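バンド用ハイエースと荷物トレーラーで冬の長距離移動をするときの手順。
対象は、Mastauの所属バンドに同行する人と、自分たちで運転するメンバー全員です。前に配っていた紙の版は捨ててください。

# 冬のツアー移動:積み込みから到着まで

## 1. 出発前日までにやること

### 日程に余裕があるか見る

冬は夏の所要時間で組まないでください。地図アプリの表示が4時間なら、6時間かかるものとして会場入りを逆算します。終演後にそのまま次の町へ走る日程は、11月から3月のあいだは組みません。やむを得ず組む場合は、途中の町に宿を一つ押さえておき、キャンセルできる期限を運転担当に伝えておきます。

### タイヤとチェーン

- スタッドレスの溝とプラットホームを確認する。片減りしているものは交換する
- 空気圧は機材を積んだ状態の指定値に合わせる
- トレーラー側のタイヤも同じように見る。車本体だけ冬用で、トレーラーが夏用のまま出ていく例が毎年ある
- チェーンは一度、明るい場所で巻いてみる。手袋をしたまま巻けるかどうかも試す

チェーンは荷室の奥に入れないでください。アンプの下から掘り出すことになります。助手席の足元か、スライドドアを開けてすぐ手が届く場所に置きます。

### 連結まわり

トレーラーを引く場合は、出発前に二人で次の順に確認します。一人が読み上げ、もう一人が手で触ります。

1. カプラーがボールに完全にかぶさり、ロックが下りている
2. 安全チェーンが交差してかかっている
3. 電気配線がつながり、ブレーキ灯とウインカーが両方点く
4. ジャッキが上がりきって固定されている

休憩で止まったあとも、1と2だけは毎回見ます。

## 2. 積み込み

トレーラーは後ろが重いと蛇行します。重いものは車軸の少し前、床に直接置いてください。

| 位置 | 積むもの |
|---|---|
| 車軸の少し前、床 | ベースキャビネット、ドラムのハードウェアケース |
| 車軸の上 | ギターアンプ、バスドラム |
| 後ろ | スタンド類、マイクケース、布もの |
| 車内 | ギター本体、鍵盤、物販の現金、着替え |

左右の重さもそろえます。キャビネットを片側に寄せたまま、反対側をシンバルケースで埋めても釣り合いません。

ラッシングベルトは、荷物を積み終えてからまとめて締めるのではなく、一列ごとに締めます。走り出して20分たったら一度止まり、締め直してください。布のケースがつぶれて、必ずどこかが緩んでいます。

車内の荷物は座席の背より高く積まないこと。急ブレーキでギターケースが前へ飛んできます。

## 3. 走行中

### 速度と車間

雪や凍結があるときは、制限速度まで出す必要はありません。トレーラー付きの車間は、乾いた道のときの倍以上を取ります。クルーズコントロールは使いません。

下り坂では坂に入る前に速度を落とし、低いギアで下ります。途中で強くブレーキを踏むと、トレーラーが横から追い越そうとします。

### トレーラーが振れ始めたら

- アクセルをゆっくり戻す
- ハンドルはまっすぐ持ち、振れに合わせて切り返さない
- トレーラーブレーキを手で操作できる車なら、それだけを軽くかける
- 収まったら安全な場所に止まり、積み方を見直す

### 交代

運転は一人2時間まで。終演後に走る日は1時間半で交代します。助手席の人は寝ないでください。寝たい人は後ろの列に移ります。助手席の仕事は、道路情報を見ること、次の休憩場所を決めること、運転者に話しかけることの三つです。

## 4. 道路情報の見方

朝起きたときと、出発の直前と、休憩のたびに見ます。通行止めの情報は、SNSより道路管理者のページのほうを優先してください。峠を越える区間があるなら、峠のライブカメラも開きます。ふもとが晴れていても参考になりません。

迂回路を提案されても、細い山道には入らないでください。トレーラー付きでは切り返せない場所があります。待つか、手前の町に泊まるかのどちらかです。判断は運転者がします。メンバーの多数決では決めません。

## 5. 動けなくなったとき、滑って道を外れたとき

まず全員の体を確認します。機材を見に行くのはそのあとです。

1. ハザードを点ける。発炎筒か三角板を出す
2. けが人がいれば119番、事故なら110番
3. 後続車が来る場所なら、車内に残らずガードレールの外へ出る
4. 止まった車の中で待つ場合は、マフラーのまわりの雪を除いてからエンジンをかける。雪が降り続いているときは基本的に切っておく
5. 会場の担当者に電話する。到着できるかわからない段階でかまわない
6. 車とトレーラーの写真を、四方向から撮っておく

横倒しになったトレーラーの扉は開けないでください。中のキャビネットが落ちてきます。レッカー業者が起こしてから開けます。

SNSでの告知は、家族全員に連絡がついてからにします。ファンの投稿で先に親が知ってしまうと、電話が鳴りやまなくなり、業者と話ができません。公演中止の文面は事務所で用意するので、バンドのアカウントからは事務所の投稿を共有するだけにしてください。

## 6. 車に常備するもの

- 毛布を人数分
- 水と、凍っても食べられるもの
- スコップ、牽引ロープ、ブースターケーブル
- 砂または滑り止め材
- ヘッドライト(スマートフォンのライトは電池を食うので使わない)
- 使い捨てカイロ、軍手、替えの靴下
- 車検証と保険証券の写し、ロードサービスの会員番号
- 機材リスト(シリアル番号入り)の印刷したもの

ロードサービスは、トレーラーが対象に入っているかを契約ごとに確かめてください。会員証が有効でも、牽引中の事故は車本体しか運ばないという契約があります。

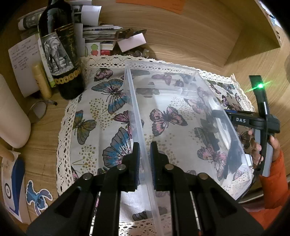
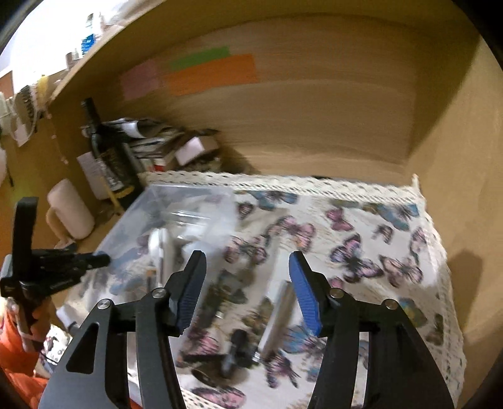
**Mastau ツアー制作部 移動・機材班**

## 7. 到着後

会場に着いたら、鍵盤と真空管アンプはすぐに電源を入れません。冷えたまま暖かい部屋に入れると結露します。ケースを閉じたまま一時間置き、それから開けます。アコースティックギターも同じです。

トレーラーを一晩外に置くときは、カプラーロックと車輪止めをかけ、扉側を壁に寄せます。ギターと鍵盤は部屋に上げてください。

走行記録は月曜に前の週の分をまとめて出します。書くのは区間、運転者、交代した時刻、気になった音や振れだけです。冬用装備の立て替えは一公演につき3000円まで事前の相談なしで精算できます。超える場合は先に電話してください。チェーンの買い直しは別枠です。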